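Volasero Opens New Community Learning Center in Priketthorpe

Doors open Sunday at the old Windstead seed warehouse, with evening classes, a tool library and a children's reading loft

PRIKETTHORPE - Volasero, the adult education nonprofit that has been running night classes out of borrowed church basements and school cafeterias, is moving into a home of its own. The Volasero Learning Center opens to the public this Sunday at 1 p.m. in the former Windstead seed warehouse on Trindade Street, and everyone in town is invited to come and look around.

The building has been closed to the public since the seed company moved its operations out to the county road. Many Priketthorpe residents remember buying tomato starts and onion sets at the long front counter, and they will be glad to hear that the counter is still there. It has been sanded, oiled and turned into the welcome desk, and the old scale sits at one end of it, in working order.

"I walked in here the first time with a flashlight, and I could still smell the clover seed," said Genivaldo Honorato, director of Volasero. "I called my wife from the loading dock and told her we had found it. She said I hadn't even seen the upstairs yet, and she was right, the upstairs was a mess. But I knew!"

The center will open with 223 people already signed up for the winter term, the largest enrollment in the program's history. Classes begin the week after the opening and run on weekday evenings, with a shorter schedule on Saturday mornings for people who work nights.

What's Being Offered

The winter catalog covers English conversation, high school equivalency preparation, basic bookkeeping, bread baking, small engine repair, citizenship preparation, watercolor, and a popular course called Reading the Fine Print, in which students bring in their own leases, phone contracts and insurance letters and go over them together line by line. Bookkeeping and bread baking are full, but names are being taken for the spring.

Hands-on courses meet on the ground floor, where the concrete could take the weight of the equipment and the big dock doors let in fresh air. Language and test preparation classes meet on the second floor in rooms that were once used for sorting and storage. The walls between them have been insulated, so a conversation class can get as loud as it likes. 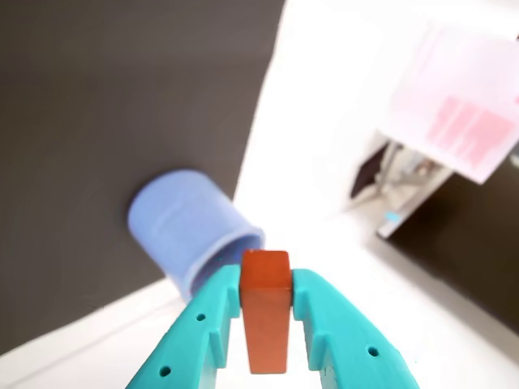 A Building With a Lot of Life Left

Renovation started in the spring and went on through a very wet summer. The roof came first. After that came new wiring, an elevator, accessible restrooms on both floors and a teaching kitchen with two full-size ovens. The original maple floor upstairs was saved nearly everywhere, and the boards that could not be saved were replaced with matching ones taken from a back office.

Some pieces of the old business have been kept on purpose. The painted grain chart in the stairwell has been cleaned and sealed under clear varnish. The wall of small wooden drawers behind the counter, each with its paper label, now holds pencils, index cards, bus schedules and reading glasses that anyone may borrow for the evening. Visitors are welcome to open the drawers. Honorato says he still finds seeds in the corners of them, and he has been saving these in a jar to see what comes up.

"People kept coming by while the work was going on, just to look in through the dock door," he said. "One gentleman told me which step on the back stairs used to creak. We had just rebuilt those stairs, and he looked so disappointed that I nearly asked the carpenter to put the creak back."
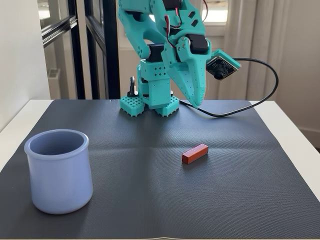 At the Volasero Learning Center, Priketthorpe.

Borrow a Drill, Stay for a Story

Two parts of the center are open to everyone, whether or not they are taking a class.

The tool library, at the back of the ground floor, lends household and garden tools for a week at a time. It opens with 100 items on the shelves, among them drills, sanders, a tile cutter, pruning saws, a carpet cleaner, a pressure canner and a set of very tall ladders. Borrowing is free with a Priketthorpe library card or a recent piece of mail showing a local address. Donations of tools in good repair are accepted at the dock door during opening hours, and there is a real need for snow shovels before the weather turns.

The reading loft sits at the top of the front stairs, under the skylights. It was planned for the children of evening students, who used to wait in hallways or out in the car, and it has grown into something every family in the neighborhood can use. There are low shelves, floor cushions, a homework table and picture books in English, Portuguese and Spanish. A story hour will be held every weekday at 6 p.m., timed so that parents can get settled in class before it starts.

Snacks will be served in the loft on class nights. The baking course has offered to supply the bread, and the rolls from the fall students' final evening were so good that the offer was accepted on the spot.

Getting to Opening Day

Sunday's open house begins at 1 p.m. with a short welcome on the loading dock, followed by tours of both floors, sample lessons and coffee. Teachers will be in their classrooms all afternoon to talk about courses and help newcomers find the right level. The small engine repair class will be taking apart a lawn mower and, with luck, putting it back together before closing time at 5. Former Windstead employees are especially encouraged to come, and a table will be set up near the counter where they can write down their memories of the place or have old photographs copied and handed back the same day.

Parking is available in the gravel lot behind the building, with accessible spaces beside the ramp on Trindade Street. The crosstown bus stops at the corner. Anyone who needs a ride or an interpreter can leave a message with the center's front desk before noon on Saturday.

Registration for remaining winter courses will be open during the event and at the welcome desk every weekday afternoon afterward. Fees are set on a sliding scale - students choose the amount that fits their household, and no paperwork is asked for. English conversation and citizenship preparation are free.

About Volasero

Volasero is a nonprofit adult education program serving Priketthorpe and the surrounding towns. It began as a single English conversation group and now offers evening and weekend classes in languages, practical skills, test preparation and the arts. Its winter catalog is available at the welcome desk and at the Priketthorpe public library.

Media contact: Genivaldo Honorato, Director, Volasero Learning Center, Trindade Street, Priketthorpe. Reporters and photographers who would like to see the building before the public opening may arrange a visit through the front desk.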